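Usus Community Forums
Board: Kitchens, Canteens and Shared Facilities
Topic: Cutlery and trays in the shared kitchen, proposed change to the return procedure
19 posts in this topic

farken_facilities
Moderator
Members are advised that the present arrangement for returned trays is under review. Under the current notice, users of the shared kitchen at the Nerum site are asked to leave cutlery on the tray and place both on the return bench. It is proposed that cutlery be removed and placed in the soaking tub before the tray is stacked. Comments are invited from all tenants.

nerum_level2
Level 2 supports the proposal in principle. Our concern is with the thin utensils. They lie flat against a plastic tray, they are difficult to pick up with wet gloves, and they are the items most often tipped into the bin with the serviettes. Any new procedure should state clearly who is responsible for checking the tray.

fakir_catering
With respect, we do not agree that the procedure is at fault. We purchased 1,300 pieces of cutlery in March and the present count is 1,972 including the older stock. Losses have been modest. The proposed change would place a second queue at the tub during the lunch period, when the bench is already crowded.

For reference, the pale green trays are the ones under discussion. The grey trays used for meetings are washed separately and are not affected.
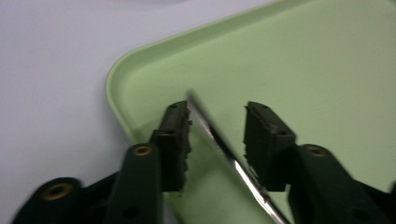
NERUM, December 6, 2020

Further to the post above, we wish to add that a shiny metal utensil is easy to see against the pale green. The colour of the tray is therefore of some assistance to staff, and we would ask that the green trays be retained whatever is decided about the tub.

tub_and_rack
I must disagree with fakir_catering regarding the queue. At my previous workplace the tub stood at the near end of the bench, ahead of the tray stack, and people moved past it without stopping. The difficulty at Nerum is that the tub is beside the dishwasher, so that everyone must cross over. Moving it would cost nothing.

nerum_level2
Quoting tub_and_rack: "Moving it would cost nothing."
The tub requires a tap. There is no tap at the near end.

tub_and_rack
It can be filled with a jug. Two fills would cover the lunch period.

fakir_catering
Our staff would be the ones carrying the jug. We would ask that this be noted before the matter proceeds further.

farken_facilities
Moderator
It is noted. The proposal is amended as follows. The green trays will be retained. Cutlery will be removed before stacking, and the position of the tub will be tested at the near end for 2 weeks. Fakir will not be required to fill it; a roster will be circulated to tenants.

nerum_level2
Level 2 accepts the amended wording. Please confirm whether teaspoons are included.

farken_facilities
Moderator
Teaspoons are included.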